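Notes from the Upstairs Room

If you came by on Tuesday you will have found the windows open and the hallway full of things that normally live upstairs, and I'm sorry if you had to climb over the fans to get to the kettle. We have finally started on the vents. I've been promising this in one newsletter after another and I think people had stopped believing me, which is fair.

It began with the dust. You know how it is in an old building: you wipe the shelves on the weekend and by the middle of the week you can write your name on them again. I had blamed the street, and then the carpet (poor carpet), and it was only when Leandro Rivas stood on a chair and ran a finger along a grille that we all saw what had been blowing over our heads. He held the finger up for everyone to admire. After that there was no putting it off!

So we made a list of everything in the place that has slots, mesh or louvers, and it came to 53, counting both floors and the little kitchen. We had guessed 10 or so. Once you start looking for openings you find them everywhere, on the backs of things, underneath, down by the baseboards, in corners that haven't seen a cloth in years. I bought a set of soft brushes from the Skonar shop and we've been working our way along with those and the small vacuum, the one with the narrow nozzle that always goes missing.

The routine is simple enough. Unplug it first, please, and let it stand a while. Dry brush in the direction of the slots, with the nozzle held close by so the fluff goes in there and doesn't settle on the next thing along. A barely damp cloth for the smooth outside, and keep that cloth away from any mesh. Rubber edging likes a bit of patience and a cotton swab. And do look at the thing from behind and from low down before you start, even if it means getting on your knees, as the front is always the part that needs it least. 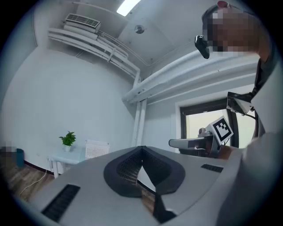
Gopinath Sastry wrote in to say that he thinks we are going about it in the wrong order, and that the high things should be done before the low ones, or all the dust from the ceiling will come down on what has just been cleaned. He adds that mesh should be brushed very lightly, with something no stiffer than a paintbrush, and that he once pushed a grille right out of its seat by being too keen.

He is right about the order, of course, and I have turned the list upside down. Air conditioners, pipes and the tops of the window frames come first from now on, and everything at table height waits its turn. It does mean doing a few pieces over again, and I've set aside around 60 minutes for that one evening after closing.

If you have a stepladder we could borrow, ours wobbles. The brushes are in the blue tub by the stairs, and the dust masks are in there with them.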